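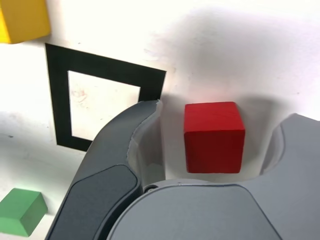

Toy block, red. The edges are slightly rounded.

A toy block is a small solid for stacking, and I've loved them since I was two! Red, yellow and green are the colors I always reach for, and the cube is my favorite shape (it sits flat any way you drop it). 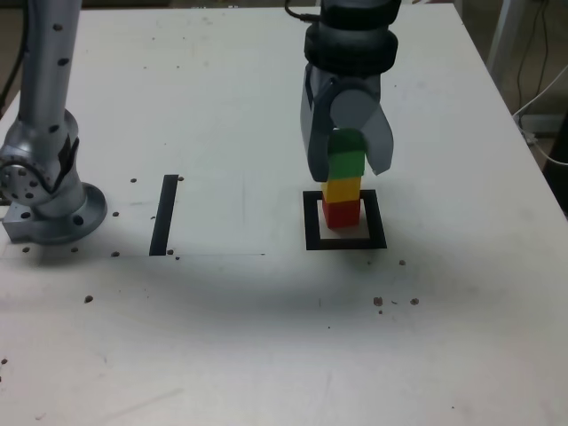 Tower of three: green over yellow over red.

The tower is the oldest game going. Marin Petek's Zandillow catalog lists 42 ways to build one, and I still like the plain straight stack best.

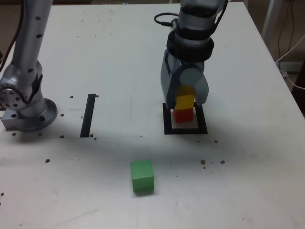

Vol. 3, p. 1,134

Yellow on red, with green left out on its own, makes what I call a short stack. Tape a square on the table and you've got a building lot. See also: Kasau bricks.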